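Urna handheld gripper kit, trial unit
Ticket: grip force reading drifts, screen freezes
Opened by: Eetu Saarinen
Status: waiting on supplier

09:40 Kit on since half eight. Force reading creeps up while the fingers are shut on something smooth. Zeroed twice, same again. Rubber ring wiped down, no change.

10:15 Swapped to the soap bottle job from the Brolivitz list. Reading starts at 50, climbs to 61 with no extra squeeze on the trigger. Tried a cardboard box instead, stays put. So smooth plastic only??
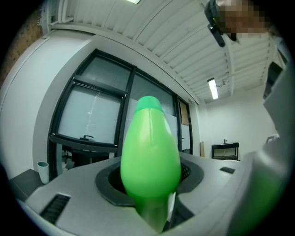
Green bottle, capped, seated in the ring.

10:50 Old firmware back on. Drift smaller but still there. Screen now hangs after 130 grabs, needs power off at the switch, the soft restart does nothing. Log file attached (the long one, ignore the first, wrong folder).

11:30 Changed the power lead, moved to a different socket. Screen fine so far. Drift unchanged, so prob two seperate faults. Manual has one line on zeroing and it's for the older model.

11:55 Fingers open and left alone, reading sits at zero. Only happens under load. 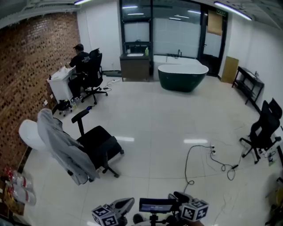

Maillard: Had the same on our Prekideck order. Zero it with the fingers half closed, then leave the kit on for 40 minutes before you trust any number. Fixed the creep for us, never did fix the screen. Ask for the newer lead.

12:20 Trying that now. New lead requested, no ship date yet. Will update teh ticket after lunch.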